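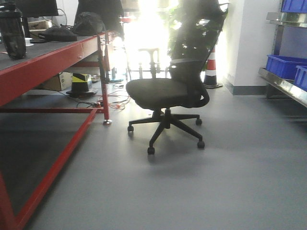 Home | Premises | Checklists | Forms | Contact

Print this page | E-mail this page

Workroom walk-round, Podville unit, October
Checked by: Marjorie Lightfoot
Comments seen by: Ghizlane Chraibi

1. Cables off the floor: NO
Orange and dark wires in a tangle by the leg of the red bench. Last sheet said "tidied". I would like to know what that word meant to whoever wrote it. Clip them up under the bench.

2. Storage under benches: NO
Cardboard box at the back, next to the thing with the black and yellow striping. Striping is supposed to tell people to keep clear. It doesn't do much for anyone when it is pushed under a bench in the dark.

3. Drinks kept away from equipment: NO
Tall black bottle and a small white cup on the same bench as the monitor. The bottle at least has a lid. I was told the rule is "generally followed".

4. Personal items off work surfaces: NO
Black bag on the bench. There are 91 lockers at Podville and I have yet to see one with a queue.

5. Bench level and steady: YES
Foot sits flat on the floor. Leaned on the red rail, no rock. Vadon claim 900 kg for this bench, which I don't believe and won't be testing.

6. Chair sound: YES, for now
Five-spoke base, seat cushion in one piece. Gas lift held with me on it for as long as I cared to sit. Ask again in six months.

7. Walkway 1,000 mm clear: YES with the chair pushed in, NO with it left out in the middle of the room. Guess which it was.

8. Glare at screens: NOT SETTLED
Strong light from the window. Isonby quoted 2,000 for blinds and Hailu say a film would do the same job for less. Neither has sent anybody to look.

G.C.: Agree 1 to 4. On 7, can we mark a spot for the chair?
M.L.: We can mark it. Tape is cheap. Whether it gets used is another matter.

Items 1 and 2 to be done before the next walk-round. Initial here when done, and please do them first: ______

Contact the premises office | Copyright Podville Workrooms | Back to top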